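Working alongside the folding line: tips from the laundry room
2024-03-06
Print this page | E-mail this page
33 shares | 2 comments

Quick ones this time, we're short a person and I'm typing between loads. Since November half our plain folding goes through the Renby machine, and people keep asking what changed. Mostly the order you do things in. Some of this works at home too.

Sort before you feed. Darks with darks, thick with thick. The machine takes a sheet fine, takes a towel fine, hates the switch from one to the other. Ten minutes at the sorting table saves you an hour of clearing jams.

Empty pockets. Yes all of them. A pen went through in week one and did a whole stack of pillowcases. Cold water and dish soap got most of it out, rubbing alcohol the rest, dab dont rub.

Zip zippers, button the top button only. All the buttons and the shirt pulls crooked.

Black stuff gets folded inside out. Lint shows less, and the crease doesn't go shiny if somebody presses it later. Keep whites off the same pile until the darks have been washed a few times.

Fold on something with a bit of grip. Slick tabletop, the bottom layer slides and you chase it. A woven mat or an old blanket pulled tight does the job. Smooth from the middle out, then fold.

Hand work is still hand work. Fitted sheets, anything with a hood, baby things, straps. The Firnum people told us the machine would get to hoods "soon". Brayden Vachon has done hoods here longer than anyone and isn't worried. His way – hood down flat over the back first, sleeves across it, then bottom up in thirds.

What it changed for us. Less standing, which my knees like. More walking back and forth, which they don't. We used to talk across the table all shift and now there's the hum, so we moved the break earlier and everybody sits down together for it. Do that. Ask for it before the machine comes in, not after.

Also ask who gets trained on it. Our first schedule had 2 people who knew how to clear it, and both were off the same morning. 193 bath towels by hand before lunch. Now everyone learns, and the steps are taped to the side in big print.

Rotate. Two hours feeding, then swap to hand folding or the press. Feeding all day gets you in the shoulder.

Dont let anyone throw out the old folding boards. We kept ours and were glad of it.
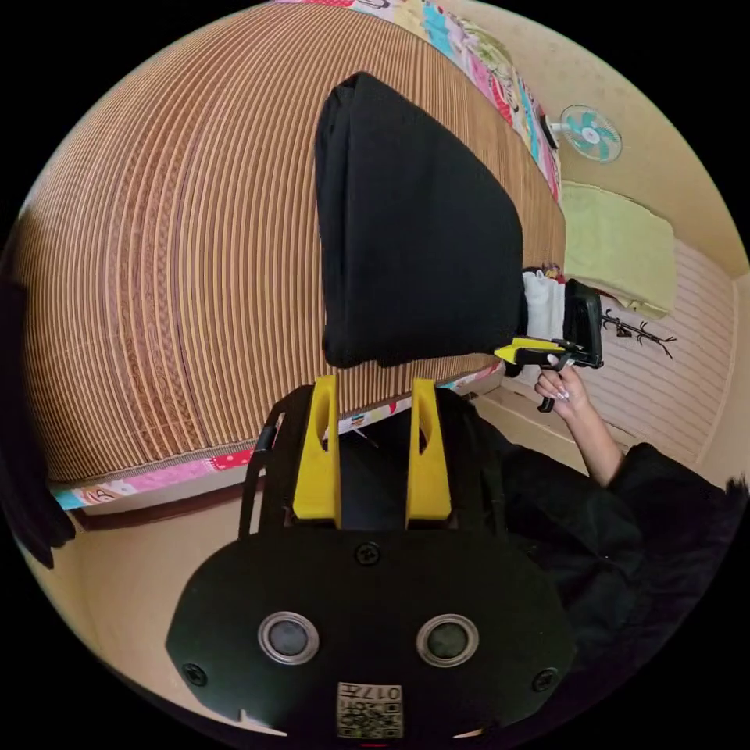

Wipe the boards down with a damp cloth and let them dry standing up, flat they warp. Stain tips next time, if I get a quiet hour.

Comments (2)

brisach_linens: We do the two hour swap as well. Add a stool at the sorting end, big difference.

Noor, Abu Hammour: The hood trick works on my kids' sweatshirts, thank you!! What do you do about static on the fleece ones?

Print this page | E-mail this page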